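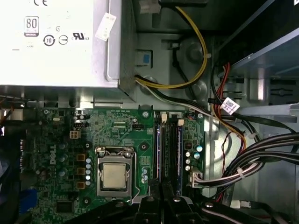

Before you spend anything on a robot arm for your workshop, work out which job you'd give it on the first morning. Sounds obvious, I know! I spent most of a winter looking at arms and comparing reach and payload, and I couldn't have told you what mine was for. I take in old office desktops, strip them, sort the bits and put decent ones back together, and in my head the arm was going to do "the computers". All of them, start to finish, while I had a cup of tea. You can't budget for that.

So get a notebook and for a week write down every fiddly thing you do over and over. Mine had memory, drive cages, lids, side panels, cables, cables and more cables. Then cross out anything that needs two hands or a lot of feeling about in the dark (that was most of the page) and see what's left. I was left with memory, so I went shopping for memory.

Budget for the lot, then look at arms

The arm I wanted was a Kerkodine and the price was £1,470, which I'd saved up and was very pleased about. By the time it was bolted down and doing anything useful I'd spent £2,036. The difference went on a second set of fingers, the wrist camera, a mounting plate, a proper stop button, longer leads and delivery, and I was cross about every one of them because they were all in the catalogue the whole time, just on other pages. Ring up and ask for one price with everything on it that you need to pick up your actual part. If they can't give you that, ask what the last customer had to come back for. I got a much straighter answer to that one than to anything else I asked.

Keep something back for the first few months too. Finger pads wear, screws wander off, and you will want a better lamp.

Measure inside, with the wires in

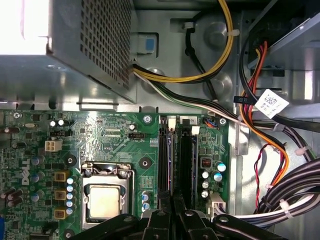

Arm makers love to show a bare board lying flat on a nice clean bench, and my boards come in a steel box with a power supply looming over one side, a drive cage over the other and wiring looped about wherever the factory found room for it. Everything the gripper has to reach is down in the middle of that. So cut a bit of card to the size of the gripper (the whole thing, knuckles and all, the fingertips are the least of it) and try lowering it in yourself. If the card won't go without bending, the gripper won't either, and you've saved yourself a lot of money for the price of a cereal packet.

My friend Ifeoma Nnaji came over to help with this bit and made a much better job of it, with a block of packing foam carved to shape and stuck on a broom handle. We tried it in every case on the shelf. It ruled out the Truvangate gripper I'd had my heart set on, a lovely strong thing but far too wide at the shoulder. I'd have been stuck with it.

While you're in there, tie back any slack wiring before you measure, and then tie it back the same way every time you run the job. Add the cable ties to the shopping list. And the power lead comes out of the wall first, always, whoever's doing the lifting.

Fingers are where I'd spend the extra 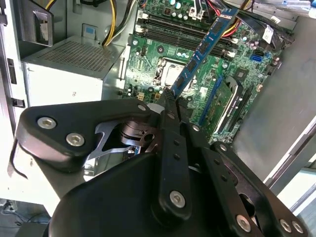 Grip strength was the number I shopped by at first, and it's the wrong one for this sort of work. A stick of memory is light. What you want is slim tips, a gentle close and a maker who'll sell you blank fingers to file down yourself. You also want to think about what happens to a long thin part when it's held by one end, and how much empty air it needs. The blue stick in the gripper there is a good one to look at: it's out at a slant, right across the slots, with one end down between the fingers and the other way up near the top of the board. So leave space for the length of the part at any angle it might be carried, and put that in your measurements along with the card or the broom handle.

Hakala do blank fingers and so do Lokia. I bought the Lokia ones as they were in stock, and that's the full extent of my research.

Borrow or hire before you buy

I didn't, and I wish I had. A hired arm for 2 weeks would have told me my bench was too wobbly and that I needed the case clamped down, and I'd have planned for both. Ask for the same gripper you mean to buy, or the whole exercise is a bit pointless.

Plan your own time as well - this is the one that gets left off. I'd put aside an afternoon for setting up and it took 4 evenings before I was happy to let it near a board I cared about. Keep a dead machine for practice. Mine lives under the bench and has had its memory in and out more times than I'd like to think, and I still get it out whenever I change a finger or move the lamp.

If you're ordering in March, do check when the supplier's price list changes over. Mine went up while I was still dithering about the mounting plate.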